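In Defense of the Bathroom Counter

My sister-in-law, Sandrine Boyer, owns 51 matching amber jars. I know the figure because she told me, and then told my mother, and then put it in a Christmas letter. Cotton balls live in one. Cotton swabs live in another. Somewhere in there is a jar for the smaller jars' lids.

She got the idea from a program called Tindavby, which for 20 dollars a month will send you a checklist and a feeling of shame. Its first rule is the Clear Surface. A bathroom counter, according to Tindavby, should hold one item, preferably a plant. I have followed this rule twice in my life, both times for houseguests, and both times I spent the next morning on my knees in front of the cabinet, hunting for toothpaste behind the drain cleaner. 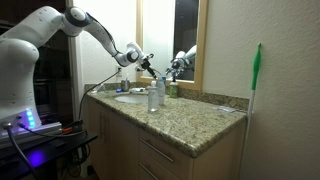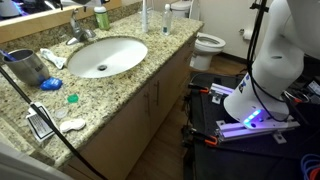

A counter is a work surface, and I wish the organizing people would treat it like one. We don't ask a carpenter to put away the hammer between nails. I brush my teeth at the same spot every morning and again at night, and the brush should be where my hand goes looking for it at an hour when the rest of me isn't much help. A metal cup with a toothbrush in it does that job fine, even on the days when the cup is lying on its side. Speckled granite helps too, being a stone that already looks like somebody spilled something on it – I suspect that's why people buy it.

I will give Sandrine the contact lens case. Anything that small, with caps that come off, probably deserves a dish. I bought one from Zariņš last December, a handsome thing, and it now holds 86 cents and a button.

The soap can stay out. So can the mouthwash, and whatever bottle I'm halfway through and the one I bought thinking I was out. When company comes, I'll sweep the lot into a drawer and we can all pretend. Sandrine is due for Thanksgiving, so I have until Thursday to find a plant.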